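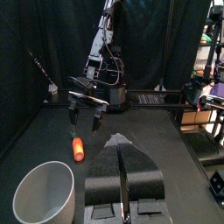 Controlo de roedores em armazéns: "o isco é a última coisa que coloco"

A empresa Druvine presta serviços de controlo de pragas a armazéns de cereais, padarias industriais e centros de distribuição. Concetta Dal Bello dirige a área técnica há nove anos e assina os planos de controlo de ratos e ratazanas de todas as instalações com contrato anual. A conversa centrou-se nos métodos contra roedores em edifícios de armazenagem, com uma passagem breve pelos registos e pelas resistências aos anticoagulantes.

A primeira visita a um cliente novo dura, em regra, metade de um dia. Dal Bello começa pelo exterior e só depois entra. "Percorro o perímetro encostada à parede, com lanterna, mesmo de dia. Procuro tocas, fezes, marcas de gordura e material roído. Se entrar primeiro, o cliente mostra-me o sítio onde viu o animal e eu fico com esse sítio na cabeça."

O critério para as aberturas é conhecido no setor: um ratinho-caseiro passa por uma folga de seis milímetros, uma ratazana jovem por uma de pouco mais de doze. A técnica leva no bolso duas varetas calibradas e experimenta-as nas portas seccionadas, nas passagens de cabos e nas juntas de dilatação. "Nas portas de cais, o defeito está quase sempre nos cantos. A borracha inferior gasta-se nas extremidades e o meio fica impecável. O responsável de manutenção olha para o meio."

Para vedar, prefere malha de aço inoxidável comprimida e argamassa. A espuma de poliuretano, aplicada sozinha, fica excluída dos seus relatórios. "Um rato atravessa a espuma numa noite. Serve para segurar a malha enquanto a argamassa faz presa, mais nada."

No caso de um armazém de farinhas em Arnent, a empresa registou 101 pontos de entrada possíveis, distribuídos por dois pavilhões e uma casa de caldeiras. A vedação foi feita por fases, começando pelo lado dos silos. Adelmo Bellini, chefe de manutenção da instalação, acompanhou a parte final da entrevista por telefone. "Recebemos a lista numerada, com fotografia e medida de cada abertura. A equipa interna fez as mais pequenas. Para as grelhas de ventilação contratámos uma serralharia, e foi isso que atrasou a obra até julho."

A monitorização usa blocos não tóxicos, armadilhas mecânicas e placas de rasto com pó fluorescente. Os blocos são pesados antes da colocação e na recolha. Dal Bello recusa interpretar valores isolados. "Um bloco que perdeu quatro gramas pode ter sido comido por lesmas. Vejo a marca dos dentes, vejo se há fezes na caixa e comparo com as caixas vizinhas. Só depois escrevo a espécie no registo."

As caixas são fixadas à parede, com as entradas paralelas ao rodapé, e numeradas no sentido dos ponteiros do relógio a partir da porta principal. O espaçamento no interior vai de cinco a dez metros para ratinhos e é maior para ratazanas. Na instalação de Arnent há 315 caixas em planta, e cada uma tem um código lido com o telemóvel. Thomas Melis, técnico de campo, é quem faz esse percurso. "A leitura do código só prova que estive à frente da caixa. Por isso o formulário obriga a preencher o estado do fecho, o estado do bloco e a atividade. Sem os três campos não passa à seguinte."

Quanto às armadilhas de mola, Melis coloca-as perpendiculares à parede, com o pedal do lado do rodapé, e aos pares em corredores de passagem. Nos locais com ratazanas deixa-as alguns dias desarmadas e com engodo. "A ratazana desconfia de objetos novos. O ratinho não, vai lá na primeira noite. Se eu usar o mesmo procedimento para os dois, perco uma semana num dos casos." Como engodo utiliza pasta de avelã em quantidade mínima e, nos armazéns de farinha, onde o alimento abunda, fio de algodão ou sisal para as fêmeas em construção de ninho.

As placas adesivas merecem reservas de toda a equipa. A Druvine não as emprega para captura de roedores. "Há a questão do sofrimento do animal e há uma questão prática", explica Dal Bello. "Num armazém de farinha o pó cobre o adesivo em poucos dias e a placa deixa de funcionar. Usamo-las para insetos rastejantes, dentro de caixa, com data de substituição."

O rodenticida entra no plano apenas depois de confirmada a infestação, e sai quando a atividade termina. O isco permanente foi abandonado nos contratos da empresa. Dal Bello justifica a decisão com o risco de envenenamento secundário de corujas, raposas e gatos, e com a seleção de populações resistentes. "Se ao fim de três semanas o consumo se mantém igual, alguma coisa está errada. Pode ser resistência, pode ser reinvasão, pode ser isco a menos. Aumentar a dose sem saber qual das três é o erro mais comum que encontro quando recebemos uma instalação de outro prestador."

As suspeitas de resistência seguem para Anoma Pramanik, bióloga que colabora com a empresa na análise de amostras de cauda. O prazo de resposta é de 15 dias úteis. Pramanik pede amostras conservadas em etanol, uma por tubo, com o número da caixa mais próxima. "Recebo tubos com dois animais misturados e etiquetas escritas a caneta de água, que o etanol apaga. Lápis ou etiqueta impressa. A mutação procura-se num gene bem caracterizado, o laboratório não tem nada de extraordinário. O que falha é a identificação."

A recolha de cadáveres faz-se com luvas e saco duplo, depois de humedecer o animal e a zona com desinfetante. Fezes secas não se varrem nem se aspiram com equipamento doméstico. Nos tetos falsos e nas condutas, o pessoal usa máscara FFP3 e fato descartável.

Sobre aparelhos de ultrassons, a posição da direção técnica é curta. "Não os instalamos. O som não atravessa paletes e o animal habitua-se. Quando o cliente já os tem ligados, peço que os desligue durante a monitorização, para não ter mais uma variável."

Os relatórios são entregues em formato eletrónico, com planta atualizada e tendência por zona. Bellini imprime a planta e afixa-a junto ao quadro elétrico. A próxima revisão do plano de Arnent incluirá a cobertura da casa de caldeiras, onde continua por vedar a passagem de uma tubagem de retorno.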